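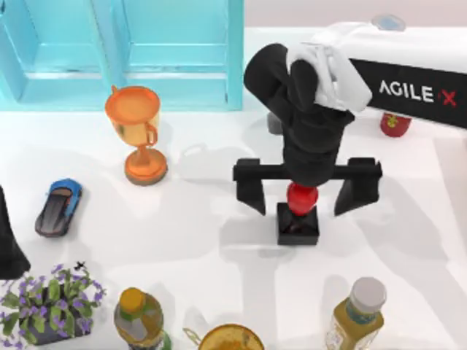
How do residents decide where a bedside table should stand? In our interviews, most of them began with the bed and the nearest socket, and the style of the room came later.

4.2 Placement of small furniture

We visited homes in Illovholm in July and asked each household to arrange one bedroom two times, first alone and then with a printed guide. The guide had 6 pages and gave advice on walking space, light and storage. Almost 30 households finished both arrangements. With the guide, people left more free floor next to the bed, but they also needed more time, and several went back to their first plan in the evening.

Figure 3. Cabinet and trophy cup on a white tabletop.

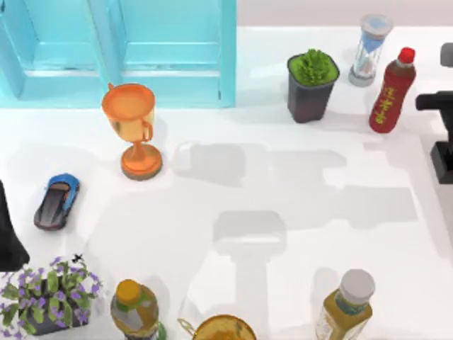 Siobhán Mulligan objected that a printed guide makes every bedroom look the same, and that residents should live with a plan for a few nights before they judge it. We agree with the second point. For the first one our data are limited, as the homes in Illovholm have similar floor plans. The older houses in Bavusley have smaller bedrooms, and we discuss them in the next section.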